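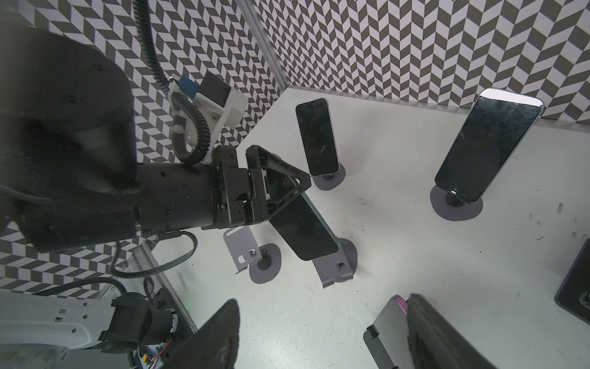

Chapter 9
When the Gripper Lets Go
by Darren Pilkington

I want to start this chapter with a phone hitting a table, because that's the sound that got me interested in faults in the first place. It was July, I was fairly new at Hemmin, and we had a pair of arms putting smartphones into stands and taking them out again, over and over, for a customer called Dinance. Easy job, or so I thought! A phone is flat, it's light, and it doesn't wriggle.

The run was supposed to be 1000 cycles. I'd gone to get a sandwich, and when I got back the counter said 1158 and the arm was still going, very politely closing its fingers on air, swinging over to a stand, opening them, and going back for more. The phone was lying face down on the tabletop. According to the log it had been there for 18 minutes. Every one of those cycles was marked "complete."

So right away we have two things wrong, and I'd like you to keep them apart in your head, since most of this chapter depends on it. One is the drop. The other is that the machine didn't know about the drop (and then sailed right past its stop count on top of that, which we'll get to in the section on counters).

My first guess was the finger pads. I swapped them, felt pretty pleased with myself, and had another drop before dinner. My second guess was the phone, and I wiped it down with alcohol. Same again. What I hadn't done was look at the cable.
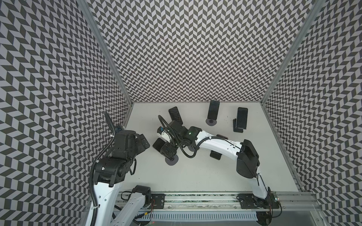

Figure 9.1 Two arms at the phone table, with the cable conduits running along the links.

Think about what a cable does when a wrist turns. It has to go somewhere. On our arm the slack had been clipped a little too short after a repair, and at the far end of the reach it tugged on a connector just hard enough to cut the grip signal for a moment. The controller software, a package called Stakitz, read that as "no new command" and relaxed the fingers. Then the signal came back and everybody was happy except the phone.

We'd set the grip check to run once, at pickup. It never ran again during the move. That was my setting, by the way. I'd picked it to save time.

At Pritside, where I went next, they had a rule I've stolen ever since: before you fix anything, write down what the machine believed and what was true, side by side, with times. Try it now with the story above, using one column for each. You'll need it for Section 9.1, where we take the log apart line by line.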